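October, proofing room, started just after lunch

Continues from the last entry on the Ondau matt stock. The question is still why the greens print dull on Ondau when the same file looks acceptable on the old coated sheet. The Poltmont job is waiting on an answer, so the order of work below follows what they need first.

## Set-up

- Printer: the wide one by the window, heads cleaned, nozzle check complete with no gaps.
- Ink: Pillai pigment set. Cyan and yellow are from the new delivery, the rest carried over.
- Paper: Ondau matt, opened yesterday, left flat on the rack overnight.
- Software: Zundis, current version, colour management on in Zundis and off in the driver. Checked both, as the driver setting went back to its default after the update.
- Viewing: booth lamp given 40 minutes to settle before anything was judged.

Room felt drier than last week. The gauge on the wall agrees with nothing else in the building, so the reading is not recorded.

## Saturated greens and teals

Printed the colour ramps first, then the mixed sheet, perceptual intent, black point compensation on. Grey ramp is neutral to the eye down to the deep end, where it goes slightly warm. Skin and wood tones are fine and need no work.

Green is the problem. The lightest patches hold. From the middle upwards the steps close up, and the last 4 patches on the green ramp cannot be told apart in the booth. On screen with soft proof off they are clearly separate. With soft proof on they merge in much the same way, so the profile at least predicts the fault.

Teal behaves better than expected in the mid tones. The weak area is the dark end, where blue-green falls towards navy. Detail there depends on very small differences in lightness, and matt paper has little to spare. A smooth mid teal beside a bright green also shows up any hue error, as the eye has a reference right next to it.

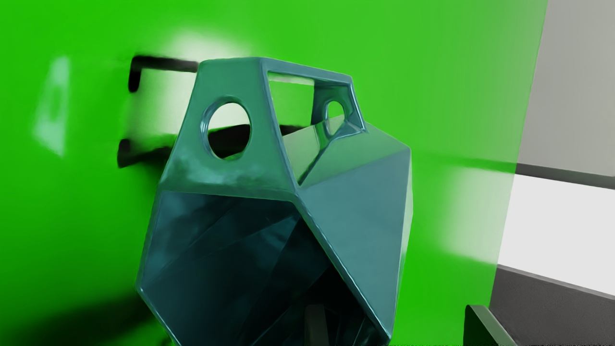 ## Relative colorimetric against perceptual

Reprinted the same sheet with relative colorimetric. Everything else unchanged.

- Bright green: stronger, but flat. Clipping starts earlier on the ramp and ends in a hard step.
- Mid teal: closer to the screen. Would accept this.
- Dark teal: slightly more open than with perceptual. Difference is small and disappears when the sheet is moved away from the lamp.
- Neutrals: no change worth noting.
- Paper white: as expected, no tint laid down.

Perceptual gives the smoother ramp and loses strength across the whole green range. Relative keeps the strength and loses the top. For flat artwork I would take relative. For anything with soft shading across a large area of green, perceptual is safer, as the hard step reads as a printing fault.

Saturation intent tried once for completeness. Hue of the green moved towards yellow. Not pursued.

## Ink limit

The Zundis preset for matt papers has a cautious total ink limit. Raised it by 2 steps on the slider and printed the ramps again. Dark teal gained some depth. Green did not improve by any amount I would defend in front of the client. There was slight cockling along the long edge, and the solid patches came off on a white cloth when rubbed straight after printing. Rub repeated after the tea break and the cloth stayed clean.

Returned the slider by one step. That setting is saved under the paper name with "higher ink" after it. The original preset has not been overwritten. Please leave it alone, the existing Poltmont reprints depend on it.

Also tried the slower print mode with one-way printing. Banding in the large green areas went away. It had been faint, but on a broad even tone it was visible at reading distance, running across the direction of feed. Bringing white next to the green made it easier to see, so the worst place to check is along the edge of a pale shape and not in the middle of the field.

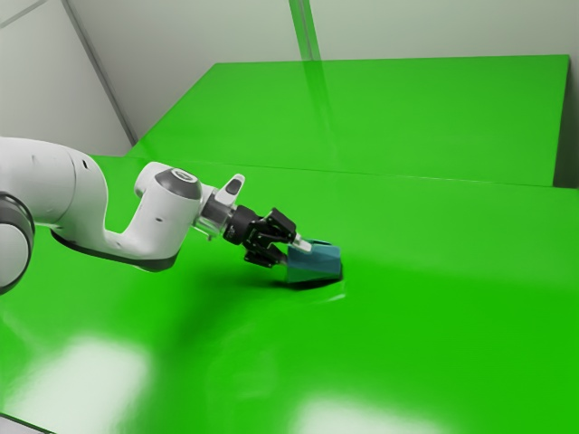 The time cost of the slower mode is bearable for proofs and poor for the full run. Suggest using it only on sheets with more than half the area in one colour.

Feed adjustment was checked after this, in case the slower mode was hiding a feed error. The line pattern closed up properly at the current setting. No change made.

## Profile

The supplied Ondau profile was presumably made with a different ink set, as nothing in its notes mentions Pillai. Own profile to be made at the new ink limit. Printed the target in the slower mode and laid it on the rack under a clean sheet, not touching the one below. It must not be measured today. The last target measured too early gave a dark end that drifted, and we then spent a good part of a week blaming the instrument.

Lamp was switched off and on again by accident near the end. Comparisons made after that point are marked with a pencil cross on the back and should not be used for colour, only for banding.

## Open points

- Measure the target once dry, build the profile, reprint the mixed sheet with both intents.
- Compare against the old coated sheet under the same lamp. The coated reference print is in the flat drawer, second from the bottom, wrapped in tissue.
- Ask Ondau whether the brightener content has changed. New sheets look bluer than the offcut kept from the last box, with the lamp on and by the window.
- Yellow is from the new delivery. If the own profile does not lift the green, print one sheet with the old yellow before blaming the paper.
- Tell Poltmont that the brightest green will not match their screen on matt stock, whichever intent they choose. Send both versions and let them mark one.
- Magenta is low. Spare is on the shelf, box already open.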